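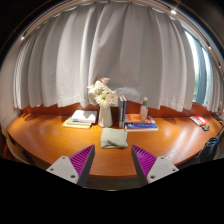 reelcounter
Moderator, Sound and Projection board

Home | Boards | Film Talk | Sound and Projection | Search | Log in

Thread: Did they loop all the dialogue in Vullindale?

reelcounter wrote:
Watched Vullindale again last night with headphones and I'm now fairly sure nearly all of the outdoor dialogue was re-recorded in a studio. The long walk down to the mill is the giveaway. Two people in a strong wind, coats flapping, and their voices are as clean as a radio play. The commentary track says the production used 434 looped lines. I had assumed that meant the crowd scenes. Does anyone know how it breaks down?

mattebox_13 wrote:
I don't hear it. Wind can be filtered pretty well if the mics are close to the mouth, and both actors wear scarves in that scene. Plenty of room to hide a lav.

splicetape wrote:
You can't filter that much wind without the voices going thin. These aren't thin. I'm with reelcounter on the mill walk. The kitchen scenes are production sound though, you can hear the fridge cut in and out between angles.

reelcounter wrote:
The fridge is a good catch. I went back and it drops out on every reverse shot of the father.

oldlobbycard wrote:
434 is not a big number for a feature. Skidine had more than that and half of it was shot indoors. Their problem was the generator, which was parked too close to the set for the first 20 days. The disc booklet has two pages on it.

mattebox_13 wrote:
The Skidine booklet also says the generator was moved on day two, in the production diary at the back. So which is it?

oldlobbycard wrote:
The diary says they asked for it to be moved on day two. Read the next entry.

mattebox_13 wrote:
OK, I read the next entry. You're right about the generator. I still think the mill walk is live.

quietreel wrote:
I cut dialogue for a living, mostly television. Some things to listen for if you want to settle it:

Breaths. Looped lines often have the breath trimmed or placed a little early.
Footsteps. If the steps sit at the same level in the wide and the close shot, they were added later, and the voices were probably done later too.
Effort. People walking downhill have a small bump in the voice on each step. It is hard to fake standing still at a music stand.

On the mill walk I hear the bump on her lines and not on his. My guess is that her track was usable and his wasn't, so they replaced his and matched the room as well as they could.

splicetape wrote:
That would explain why he sounds closer than she does even when he's farther from the camera.

reelcounter wrote:
Just tried this and I agree on him. I'm not certain about her. There's one line at the gate where her mouth closes before the word ends.

hovellfan wrote:
Could be a different take laid over the picture. Hovell did that all the way through and there was hardly any studio work on that one. They shot wild lines on location right after each setup, same coats, same ground, and slid them in. It's cheaper than booking the actors again in December.

quietreel wrote:
Yes, wild lines are possible, and a looped-line total might not include them, depending on who was counting.

oldlobbycard wrote:
Has anyone compared the theatrical mix with the Sikder restoration? The old disc has more wind in the left channel. I think the restoration cleaned it up and that's what people are hearing now.

mattebox_13 wrote:
This is what I was trying to say in my first post.

splicetape wrote:
Your first post was about scarves.

reelcounter wrote:
I only have the restoration. If somebody with the old disc can check the gate line I'd like to know whether the mouth and the word match there. Start from when they pass the second fence.

oldlobbycard wrote:
I'll dig mine out. It's in a box with the laserdiscs so give me some time.

Thread views: 3,782

Recent threads in Sound and Projection
Hovell: mono or fake stereo?
Skidine disc booklet, missing pages
Best headphones for late night viewing
Why are trailers so loud
Optical tracks and dust, a beginner question

Contact the moderators | Board rules | Back to top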